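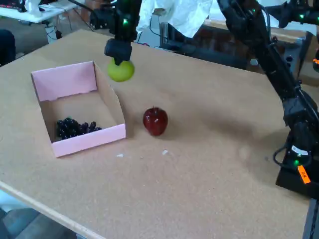 Grapes in the pink box, red apple on the cork

Pavstead website move: progress report to the grants office
Reporting period ending May

Summary

The move of the Pavstead site from the old blogging set-up to the new one is behind where we said it would be, and ahead of where I privately expected. Of the 19 plugins running on the old site when the grant was agreed, 9 have gone for good. The theme has been replaced. The search traffic has not improved, and I would ask you not to read too much into that either way until the redirects are finished.

We are asking for no extra money. We are asking for a change to how one part of it is spent, explained under Budget.

What was promised

The application said we would deliver a faster site, a simpler way for staff to post, and "improved visibility in search". I wrote the first two. The third was added at a late stage because the form had a box for it, and I have been uneasy about it since. Nobody here can promise what a search engine will do. We can give pages sensible titles, stop the same article turning up at several addresses, and keep links working. Those are the things I will report on.

Theme

The old theme, Pultola, was bought years ago and came with a slider, a portfolio section, a shop layout and its own page builder. We used the slider. Every page still loaded the scripts for all the rest. The new theme is a plain one with a small child theme on top, which holds our colours, the header and the footer and very little else.

Removing Pultola was harder than its documentation suggested. Its page builder stores layouts as shortcodes inside the text of each post, so switching the theme off leaves visitors looking at square brackets. We wrote a script to strip the codes and it handled the ordinary posts well. It did badly on anything with columns. Those pages are being repaired by hand, and the older events pages are still in a poor state. They have been set to draft until someone has looked at them.

Front page load times are clearly better on the office connection. I have left a figure out on purpose. The two testing tools we tried disagreed with each other, and one of them disagreed with itself between morning and afternoon. A proper set of measurements on an ordinary phone is planned once caching is settled.

Plugins

The 9 removed so far were mostly easy decisions. Several did nothing at all. One added a link to its author's website in our footer, in white text on a white background, and had apparently been doing so for a long time. Two did the same job as each other, adding description tags to every page, so every page had two descriptions that did not match.

The remaining plugins have been sorted into those we need, those we need until the new forms are ready, and one called Magnusson, which is discussed next.

Magnusson

Magnusson is the all-in-one search and advertising plugin that was recommended to us at the start of the project. It offers sitemaps, redirects, title templates, a content score out of a hundred, and a panel for ad code. It was put on the test site for a trial.

The sitemaps and redirects work. The content score I would happily do without. It gave top marks to a page that repeated the word "Pavstead" in every paragraph and marked down our opening hours page for being too short. Staff who took part in the trial began writing for the score, and the posts got worse. We have turned that panel off for everyone except the administrator account.

The paid version adds a dashboard, reminders and a weekly email. I could not find anything in it that we lack and would use. My recommendation is to stay on the free version and look again in a year.

Redirects

This is the work I would most like to have finished and have not. Old addresses included the date, and the new ones do not. A general rule covers the posts. It does not cover attachments, tag pages, or the pages that somebody renamed over the years without leaving a forwarding address. We have been working through the error log and adding rules as they come up. Almost 3 in every hundred requests from visitors were ending on a "not found" page when the log was last checked, which is too many.

The log is now read every Friday. New rules are kept in a plain text file as well as in the plugin, so that whoever looks after this next is not tied to Magnusson.

Hosting

The site has been moved to Clitum, on the plan below the one in the application. The sales material for the bigger plan made a good deal of "unlimited" everything, with limits set out in the terms. The smaller plan has coped so far. It has not yet been through a busy period, and I would not call it proven.

Backups run nightly. I did not take that on trust and restored one to a blank test site. The first attempt failed because the uploads folder had been left out of the backup settings. The second worked. A restore will be tried again before the final report.

Staff posting

The new editing screen has been shown to the people who post regularly. Reactions were mixed. Those who only add text and a picture found it quicker. Those who had learned the old page builder miss it, and they have a point about tables, which are awkward in the new editor. A short guide has been written and is pinned at the top of the dashboard. Whether anyone reads it is another matter.

The application spoke of a regular flow of new articles. I think this was optimistic. Posting has been steady when there was news and quiet when there was none, and I would sooner leave it like that than fill the gaps with bought-in copy. We were offered some by an agency. The sample article got our county wrong.

Budget

Spending is below plan, mostly from the cheaper hosting and the free version of Magnusson. We would like to move the unspent software money into paid hours for the page repairs. The total stays the same. Please confirm in writing whether this is allowed under the terms, as the guidance notes can be read both ways.

Risks

The child theme was built by one person and is thinly documented. The contact form still depends on an old plugin whose author has stopped answering support messages. The numbers in the visitor statistics are not comparable before and after the move, as the old counter included our own staff and a large amount of automated traffic. Any claim of growth or decline based on them should be treated with suspicion, including one made by us.

Next period

Finish the redirects. Replace the contact form. Repair and republish the events pages, or decide to leave them out. Take phone measurements of the front page and 2 of the longer article pages, with the method written down so that it can be repeated.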